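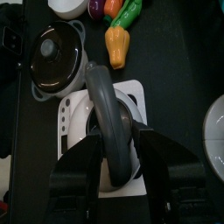
How often should the play kitchen be wiped down? Once per session, with the pot lids and mixer bowls done separately.

Home Talks Slides Notes Contact

Slide 3 – sorting. Speaker: Keerthana Shetty, Vorkiswood toy library. Toy vegetables go in one tub, cookware in the second, small appliances in the third. Allow 10 minutes.

Slide 4 – checks. Inspect handles, knobs and rims for cracks. Toys with a battery compartment are never immersed – damp cloth only. Mention the Clotis loan kit: 483 pieces, roughly 300 of them food.

Slide 5 – returns. Log missing parts before shelving.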